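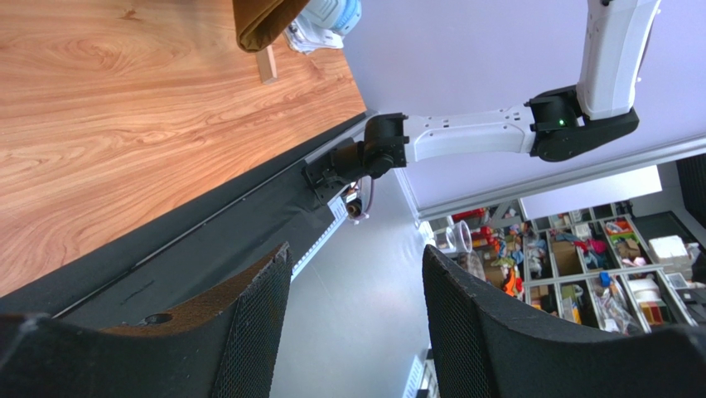
The pre-run software check covers the control, perception and planning stack on the Puvthorpe cell, two-arm configuration. Run it after any change to the planner config or a driver update. The wrist view is the quickest sanity check on the extrinsics: both black fingers in the foreground, the table edge on a diagonal with the black rail along it, shelving in the background. If the wrist feed looks different at the home pose, stop and redo item 3.

1. Driver handshake, both arms. PASS. Left arm needed a second attempt after the Braltby update. Logged.

2. Joint limits loaded from file, not defaults. PASS. Elbow limit on the right arm is 4 degrees tighter than in March. Leave it.

3. Hand-eye calibration. PASS WITH COMMENT. Residual fine on the left, at the threshold on the right. Repeat before the next long run.

4. Collision model matches the table. FAIL, corrected. The rail was missing from the mesh, so the planner treated the space along the edge as free. Mesh replaced, 167 plans replayed, no contacts reported.

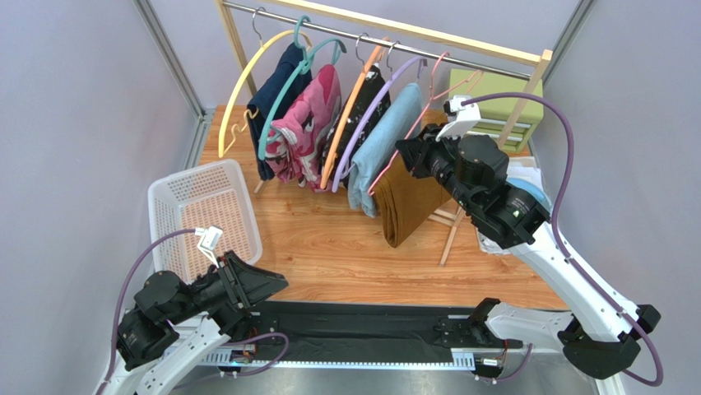
Mayuree Sitthichai
Controls and perception, Puvthorpe

5. Garment segmentation. PASS WITH COMMENT. The yellow, teal, orange, lavender and pink hangers separate well. The black and navy garments lose their lower hems in the mask – raise exposure before touching the model.

6. Grasp point selection. PASS WITH COMMENT. Right gripper on the mustard-brown garment, upper part, beside the pink hanger. The Chaimongkol scorer prefers this area. Check clearance to the hanger in the planner view.

7. Cable envelope. OPEN. The purple cables loop wide of both arms and are not in the collision model. Add a swept volume for each.

8. Stop latency, software path. PASS. 11 ms worst case.

9. Brera log export. Not run, disk quota.

Items 3 and 7 carry over to the next check.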